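Contra la silla sellada

La ficha técnica de una silla de oficina suele dedicar más espacio al tejido del respaldo que al mecanismo. Me parece un error de prioridades. El tapizado se elige una vez; el conjunto inferior soporta la carga todos los días y es lo primero que coge holgura.

En la oficina de Asbridge tuvimos sillas Skuta y sillas Clarkent. Las segundas llevaban una carcasa remachada, sin acceso a la fijación. Cuando una empezó a bascular hubo que retirarla entera, con el asiento y los brazos en buen estado. En las Skuta el mismo defecto se corrigió en 4 minutos con una llave. La diferencia de precio no justifica la primera solución, y la estética tampoco: la carcasa queda a un palmo de la moqueta.

Sostengo que todo pliego de compra debería exigir tornillería accesible y despiece publicado. Weerakoon facilita el suyo bajo petición - algo es algo - pero sin pares de apriete. 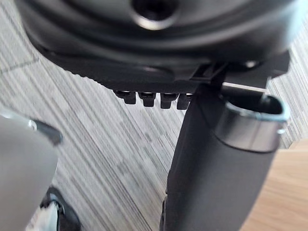
La revisión periódica debería empezar por abajo y hacerse con criterio de taller. Dos veces al año basta en un puesto de jornada completa. Una cabeza de tornillo a la vista en el soporte metálico negro, junto al asiento, ya da un punto por el que empezar; una tapa ciega obliga a adivinar. Prefiero ver plástico nervado y metal sin disimulo a pagar 589 euros por una superficie lisa que no se puede abrir.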